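What the Police Log Says and What the Paper Prints: A Semester with the Plivdale Daily Log

Final project report, Writing About Public Records
Last updated: 14 March 2020

When I signed up for this class I thought I would write about a big case, one with a trial and a verdict and boxes of documents. I ended up spending most of the winter on the second floor of the Vermeulen Library reading about loose dogs, parked cars and unlocked garages, and I have to say I enjoyed it far more than I expected to.

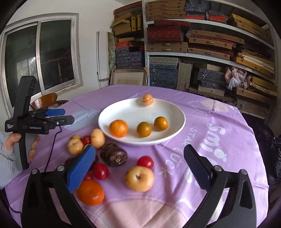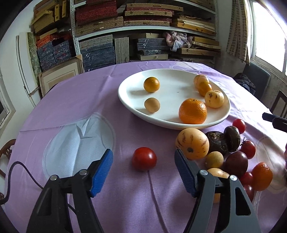
Fruit on the lilac tablecloth, two views.

The question

Every police department in our part of the state keeps a daily log of calls. In Plivdale the log is open to anyone who asks, and the weekly paper prints a column made from it. My question was a simple one: when a call in the log turns into a news story, whose version of events does the reader get? I wanted to know how often a story leaned only on what the department said, and how often there was somebody else in it, such as a neighbor, a witness, or the person who was stopped or arrested.

I should say at the start that I grew up reading that column out loud at the kitchen table, so I did not come to it as a stranger. My family loved it. We had favorites we still quote to each other (the goose in the bank lobby is one), and I probably went in feeling more kindly toward it than another student would have.

What I read

The log for the period I chose has 3029 entries. It is kept in a program called Steteo, and the public copy comes out as one long table with a time, a street, a call type and a short note. The notes are written by whoever took the call, and they vary a great deal. One dispatcher writes full sentences with commas in them. Another writes "dog, gone" and leaves it there.

I matched the log against the paper by date and street. I skipped the weekly column itself, which only repeats the log in slightly nicer words, and looked for proper stories with a headline of their own. I found 45 of them. I read each one three times: once straight through, once marking every sentence that told me something about the event, and once writing down where that sentence came from. If a sentence did not say where it came from, I marked it "unattributed," and that pile grew much faster than the others.

Matching took me the longest. Streets are shortened differently in the log and in the paper, and Plivdale has a Mill Road and a Mill Lane that meet at a corner, so for a while I had a fender bender attached to a story about a stolen canoe. I fixed those by going back to the printed issues in the library, which I would recommend to anybody doing this kind of work. The online archive drops the short pieces on inside pages, and some of the stories I cared about were exactly those.

What I found

In 26 of the stories, the police were the only source. Most of these were short, and many of them were about small things where I am not sure a second voice would have added much. If a mailbox is knocked over in the night, there may be nothing to say about it except that it was knocked over.

The ones that made me stop were the stories about a person being stopped, searched or arrested. Here a single source matters a good deal more, and the wording carried more than I think the writers meant it to. "Police said the man became agitated" turns by the next paragraph into "the agitated man," and by then it has quietly become a fact. I found the same slide with the words "fled," "refused" and "known to officers." I don't believe anyone at the paper was trying to mislead people. I think it happens when you are tired, the page closes at five and the press release is already sitting in front of you.

The follow-up was thinner than I had hoped. Several stories ended with a line saying that charges were expected, and I could find nothing later about whether they were filed. I tried the county court at Prustness, where a very patient clerk showed me how to search by case number. The trouble is that neither the log nor the paper gives a case number, so I mostly had nothing to search with. Two cases I did find had been dropped. The paper had not printed that.

There was good work in there too, and I want to give it room. One long piece about a traffic stop near the rail bridge quoted the department, the driver and a woman who had been watching from her porch, and it let the three accounts disagree without picking a winner. I read it more times than I needed to – partly for the project and partly because it was a pleasure.

Problems with the project

I did all the marking alone, so there was no second reader to tell me when I was being unfair. My period covers 24 months and one editor, and a different editor might have given me a very different pile. I also never saw the full reports behind the log. I asked for four of them in writing and was told the request was being reviewed, and it was still being reviewed when I had to hand this in.

What I would do next

I would like to go back in April, when the next batch of the log is released, and do the same reading with a classmate marking separately so we can compare. I would also like to sit down with the people who write the log notes. Everything in those stories starts with them, and I never once thought to ask how they decide what to put down. My marking sheets and the list of matched stories are in a green folder at the Vermeulen reference desk, filed under the course name.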